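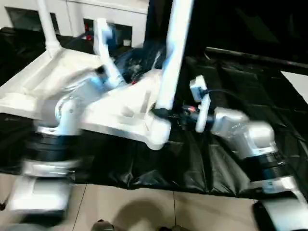
Catrin Skyrme writes, under the last post, that a black sheet is the wrong choice for this kind of work and that I should be using an old bath towel, as she does, because plastic sheet slides and a towel grips.

She is right about the sliding. I have used towels and gone back to sheet, and the comparison is long enough for its own post.

The work in question is cleaning and refitting large white molded plastic: furniture parts, housings, panels, anything with ridges, a lip and legs. The piece on the table at present is a big one, with flat angular surfaces and tubular legs. Most of what follows applies to any of them.

Surface

A towel has two faults. It sheds lint, and lint sticks to white plastic as soon as the plastic has been wiped dry, which charges it. It also holds water. A damp towel under a part keeps the underside damp for as long as the part sits there, and if there is grit in the towel the part is then sitting on wet abrasive.

Plastic sheet wipes clean and dries quickly. Black sheet has the further advantage that every white crumb of old adhesive, flash or shaved plastic shows up on it. On a pale bench I used to find these later, with a bare foot.

The sliding comes mainly from the sheet being pulled tight. If it is taped at all four corners the part skates about on it. Left draped, with the folds in it, the sheet bunches slightly under the feet and the part stays where it is put under moderate force. For heavier force, such as seating a leg, I put a square of rubber drawer liner under each foot and take it out again afterward. Drawer liner left under white plastic for a few weeks can leave a pattern that does not come off. I have a small Dudgate side table with a grid printed on the underside to show for it.

Washing

Dry brush first, with a soft paintbrush, along the ridges and not across them. Dirt in a molded ridge packs into the inside corner, and brushing across only moves it into the next one.

Then water at 40 °C with a little dish soap. Hotter water does nothing extra for ordinary grime and I have seen thin panels take a bow from it. I use two cloths, one for soap and one for rinse, and change the rinse water when it turns gray. The lip needs a cotton swab or the corner of a cloth over a plastic scraper. Metal scrapers leave a burr that collects dirt from then on.

For scuffs I have tried melamine foam, baking soda paste and Pakolside cream. All of them work by abrasion. Melamine foam is the quickest and leaves the dullest patch. The paste is slow and controllable. The cream sits between the two and smells of pears. On a textured surface any of them will do. On a glossy one I would leave a light scuff alone, as a matte patch catches the eye more than the mark did.

Yellowing is a different matter and does not wash off. Rekha Rajan has had decent results with peroxide gel and sunlight, and I have had streaks. I no longer attempt it on anything with large flat faces.

Legs

Tubular legs on molded parts generally go in by friction, by a quarter turn, or with a screw through the socket. Look for the screw before pulling. It is often under a cap the same color as the part, and the cap can be very hard to see until a flashlight is held nearly flat to the surface.

Friction legs that will not come out should be twisted and pulled at the same time, with one hand holding the socket and not the far side of the part. Pulling against the far side bends the panel between, and molded panels crack at the root of a ridge. If it still will not move, wait a day with a few drops of soapy water in the joint. Oil makes it easier to remove and then it never holds again.

Mark every leg and its socket with masking tape before anything comes apart. Legs that look identical may not be. On the Tridano bench I did in March, one leg measured 295 mm and the rest 296, and the short one had obviously been paired with a slightly proud socket at some stage. Put back in the wrong corner it rocked. I spent an evening shimming before I checked with a steel rule.

When refitting, stand the part with the legs pointing up and press each one home a little at a time, going around the corners in turn. Driving one fully in before starting the next pulls the remaining sockets out of line. A rubber mallet is acceptable on the end of a bare tube with a scrap of softwood over it. On a rounded foot I use only hand pressure, having split one.

Drying

Tubes hold water. A leg that has been washed in the sink will drip from inside for hours, and if it is refitted before then the water ends up in the socket. I stand mine upright in a bucket overnight with the open end down. Malcolm Fairclough uses a hair dryer on cool, and it works if you have the patience to hold it.

The part itself is turned once, about halfway through, to let the underside of the lip drain. This is the step I forget most often.

Costs

The sheet is the heavy grade from Howells, bought off the roll. The thin grade tears at the table corner the first time it is folded. The last length I bought did 43 sessions before it was demoted to the shed floor, and a wipe with a damp cloth was all the care it had. Towels I was washing after each use.

To answer the second half of Catrin's comment, yes, a towel is better under a painted part, where the sheet can stick to paint that has not fully cured. I would use an old cotton bedsheet for that, washed enough times to have stopped shedding. The drawer liner test pieces are still under the window and I will write up the marks on them when there are some.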